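Channel notebook, February, evening

Our Laing basketball channel passed 2,905 subscribers this morning. I am happy, but most of them came from one short clip of the Reter game and I don't know yet if they will stay.

Tried the new microphone on the live reaction stream, 2 hours without a break. The voice is clear. The crowd sound from the game feed is still too loud when I shout, so the limiter must be set lower before the next stream. Postivier (the editing program) lost the chat overlay again after export. I saved the project under a second name and then it worked. 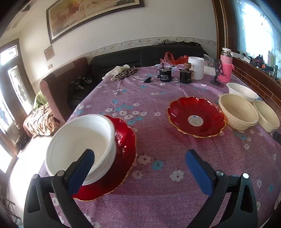 Bowls and red glass on the flowered tablecloth.
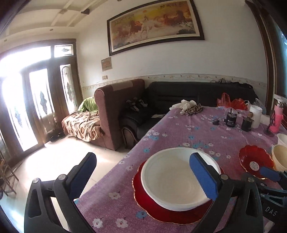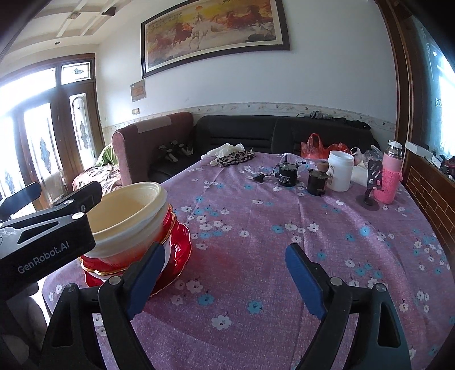
When do we turn on paid memberships?
After the channel has 1,000 returning viewers in one month. Now we have nearly 900, and I prefer to wait.

Brudora wrote about a sponsored video. They want their name in the first minute, I want it after the first quarter. Answer them tomorrow before noon. Also the thumbnail for the dunk contest reaction: yellow letters are hard to read on the phone, try white with a dark border.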